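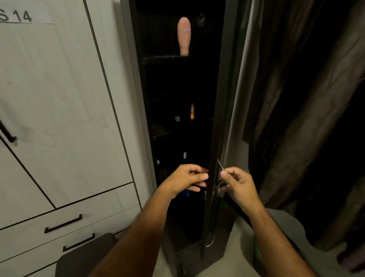
How do I stop my wool jumpers smelling musty after a summer in storage?

Posted by Flistalgate

I put all my winter knits away in spring and every August when I get them out they smell like an old church hall. They go in clean (I think!) and there are no moths that I've ever found, just that stale smell that gets up your nose. I'd rather not wash the lot again as a couple of them take days to dry flat and I've only got the one airer. Any ideas?

Krystyna Krajewska
Air them before you do anything else. Pick a dry, breezy day, lay them over the airer out of direct sun and leave them from mid morning till teatime, turning them inside out halfway through. Mine nearly always come up fine after one go, and the thick cardigans might want a second day.

Then have a think about how they went away. I used to use those plastic bags you suck the air out of and I'm convinced that was my trouble, because I'd fold things that felt dry but were still a bit damp at the cuffs and the neck. Now I leave them out an extra night after washing and use old cotton pillowcases. Give the shelf a wipe with white vinegar and water as well, and let it dry with the door open before anything goes back. I do ours when the clocks change, otherwise I forget.

If one still pongs after all that, you'll have to wash that one, sorry! Cool water, wool wash, roll it in a towel and press, don't wring.

Jakubowski
bicarb. put an open dish of it in the bottom of the cupboard and swap it every 90 days. works on shoes too

Arketti
Agree with Krystyna about the airing, but I'd check the wall behind your cupboard too. Ours was pushed right up against an outside wall and everything in it smelt, even the towels. We pulled it forward by the width of my hand and got a cheap humidity meter, and it went from a really clammy reading to something normal over about a month. Lavender bags are nice but they only cover it up, so you end up with lavender and church hall. I've got 11 of the things in a drawer if anybody wants them!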